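Nestham Color Words

A table of the words people use for colors, collected on paper and by web form in Nestham and Flenden. Each row is one answer from one person to one color chip. The current release holds 3,000 answers from 1,248 people, with 1,095 distinct phrases after cleaning.

Last updated: 22/09/2019
Maintainer: Corina Matei
License: CC BY 4.0 for the table and the notes. The scripts are MIT.

What is in the folder

answers.csv: the main table, UTF-8, comma separated, one header row
chips.csv: the color chips, with their printed code and sRGB values
phrases.csv: each distinct phrase and its cleaned form
clean.py: turns the raw answers into answers.csv
notes.txt: Chanida's notes from the paper sessions, lightly edited

Columns in answers.csv

person_id: a random number, not linked to any name
chip_id: matches chips.csv
raw: the answer as written, including spelling mistakes
clean: the answer in lower case, with spelling fixed
place: nestham, flenden or web
light: daylight, indoor or unknown
age_band: under 18, 18 to 39, 40 to 64, 65 and over, or blank

How the answers were collected

Paper sessions were held in May at the library in Nestham and the market hall in Flenden. Chanida Saithong ran both. People were handed a card with a single chip on it and a line to write on. They could take as many cards as they liked, and most stopped after two or three. There was no list of suggested words. Anyone under 18 needed a parent at the table.

The web form opened afterward and asked the same question with the chip shown on a gray page. We have no control over the screens people used, so web answers are marked "unknown" in the light column.

Cleaning

Spelling was fixed by hand by Josué Trindade and checked by Cosmin Moldovan. "Grey" and "gray" are merged as "gray" in the clean column. "Turquoise" had more spellings than any other word, and all of them are kept in raw. Answers in other languages were left as written and not translated. Blank cards and drawings were dropped.

We did not merge words that mean nearly the same thing. "Purple" and "violet" stay apart, as do "teal" and "blue-green." If you need fewer groups, the Lungu list in phrases.csv (column "group") is a reasonable start. It is coarse, and it puts "lilac" and "lavender" together.

Known problems

The printed chips from the second batch came out slightly darker than the first. They carry an "a" after the chip code. Use only one batch if small differences matter to you.

Older people are short in the web answers and children are short in Flenden.

The light column records only whether a table stood by a window or under lamps. It says nothing about the color of the lamps. Anyone planning a similar survey should write down the bulb type for each table. We will do this next time.

Do not use this table to test for color blindness. We did not ask about it.

Colored light and white objects

All of the chips were meant to be seen under plain light. Under strongly colored light a white surface takes on the color of the lamp, and people disagree on whether to name the surface or the light. We have no answers for this case yet.

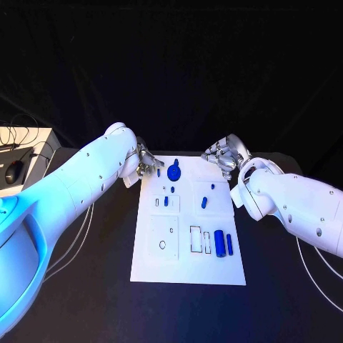

Strong cyan-blue on a white surface, lower left.
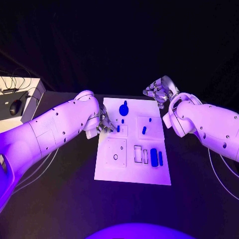
Violet, lavender and pink, again on white surfaces.

Citing the table

Please cite as: Matei, Saithong, Trindade and Moldovan, Nestham Color Words, 2019.

Corrections

Send the person_id, the chip_id and the change you suggest to Consolacion Macaraeg at the Allness office. Fixes go into the next release. Old releases stay available so that earlier results can be checked.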